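Mulgate Teach Kit

214 shares – 7 comments

Show a two-armed robot a parts-handling job by remote control, then save the run as a demonstration. The operator drives both arms and hands directly – no scripting.

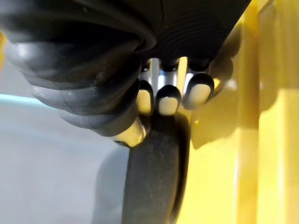
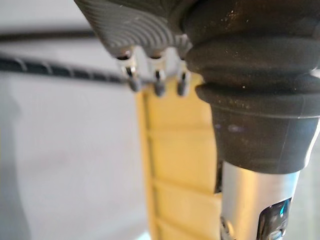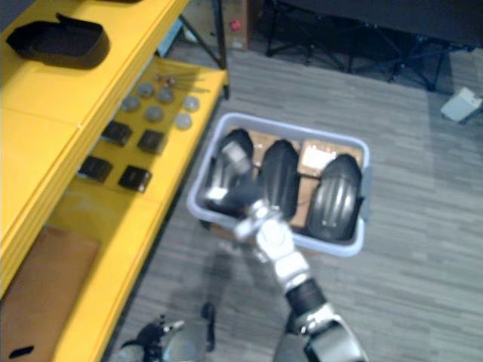
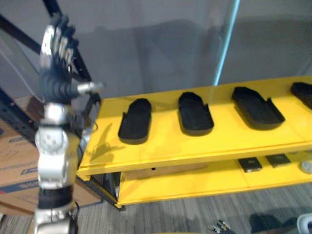 Teaching at the yellow shelf: two wrist views, then two head views.

Wrist and head cameras record together. Debora Zuccaro at Dekville teaches most shelf jobs in 20 demonstrations, nearly 77 for awkward parts. Ships in 13 days. Setup questions go to Annunziata Ferri.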